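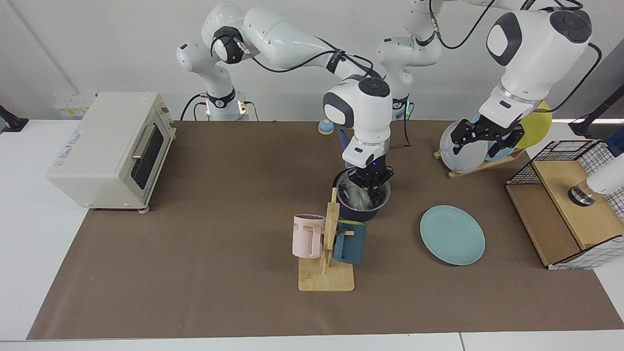

Home Products Status Tickets Community Sign in

Search tickets and articles Go

Ticket 2363: Comments missing from shared pages after workspace move
10 August 2018
Posted by Plumel Support Desk

Customer: Woltilden
Product: Plumel Workspace, hosted
Also involved: Cai sync client, Urnent single sign-on
Priority: High
Status: Closed

Problem as reported

Woltilden moved its team pages from its own Plumel server to the hosted service over a weekend. Pages, attachments and page history came across. The next morning users found that comments on many pages were gone. On other pages the comments were there but all of them were shown as written by "Former user". Tasks assigned inside comments had dropped out of people's task lists.

The customer had already tried clearing the browser cache, signing out and in again, and reindexing the space. None of this changed anything.

Entry 1, support

Asked for the import report, the name of one page with missing comments, and the name of one page with "Former user" comments. Asked the customer not to rerun the import, which would overwrite edits made since the move.

Entry 2, customer

Import report attached. It says "Completed" with no errors. 1760 pages imported, same as on the old server. Sample pages are Purchasing Checklist (comments missing) and Release Calendar (former user). The old server is still up but set to read only.

Entry 3, support

Checked Release Calendar on the hosted side. The comments have the right text and the right dates. The author field holds the old server's account ID, and the hosted service has no account with that ID. That explains the "Former user" label. It does not explain the missing comments on the other page.

Asked the customer how accounts were created on the hosted side.

Entry 4, customer

Accounts were created by Urnent on first sign-in. We did not import accounts from the old server. The migration guide we followed lists the account import as optional if you use single sign-on.

Entry 5, support

It is optional only if the email addresses are the same in both places. On the old server the Woltilden accounts use the short form of the address. Urnent sends the long form. The importer compares the two as plain text, finds no match, and keeps the old ID.

Will raise the wording in the guide with the documentation team.

Entry 6, support

Looked at Purchasing Checklist. The comments are in the hosted database. They are hidden, not deleted. Each one is marked "restricted to author's group", and with no valid author the group comes up empty, so the page shows them to no one. The setting comes from the old server, where the space had comment restrictions turned on.

So both symptoms have the same cause. Please do not turn off comment restrictions on the space as a workaround. That would make the hidden comments visible to everyone with access, including guests.

Entry 7, customer

Understood. We did turn it off on one space this morning for a few minutes and then put it back. It was an internal space with no guests. Comments did show up while it was off.

One more thing. Some people say their comments come back and then go away again while they are on the page. They all use Cai on the desktop. People who only use the browser don't see this.

Entry 8, support

Cai keeps a local copy of page data. If the client was connected to the old server before the move, it still has the old comments stored. It shows those first and replaces them after it syncs with the hosted service. Nothing is being lost when this happens. Clients will need a cache reset once the accounts are fixed. Doing it before then will not help.

Entry 9, support

Proposed fix:

1. Customer exports the account list from the old server.
2. Customer adds a column with the address Urnent sends for each person.
3. Support loads the file as an alias map on the hosted workspace.
4. Support runs the author repair job. It changes the author field only and can run while people are working.
5. Users reset the Cai cache: Settings, Storage, Clear local data, then restart the client.

The alias map takes up to 200 rows per file. Longer lists have to be split.

Entry 10, customer

File attached. We fit in one. Some rows are for people who have left the company and have no Urnent account. We left the second address blank for those.

Entry 11, support

Blank is fine. Those comments will keep the "Former user" label but will be assigned to the space owner's group, so they will be visible again to that group.

Loaded the map. The load rejected 2 rows because of a trailing space after the address. Corrected those and loaded again with no rejects. Author repair job started.

Entry 12, support

Job finished. Release Calendar now shows names on its comments. Purchasing Checklist shows its comments when viewed as a member of the purchasing group and hides them from a guest account, same as on the old server.

Entry 13, customer

Confirmed on both pages and on several others we picked. Task lists are still empty.

Entry 14, support

Task lists are built by a separate index. Queued a rebuild for the workspace. It runs in the background.

Entry 15, customer

Tasks are back. Reset Cai on our own machines and the flicker is gone there. We have sent the steps to the rest of the staff. Old server will stay read only until October. OK to close.

Entry 16, support

Closed. Documentation change for the migration guide is open as a separate item and linked to this ticket.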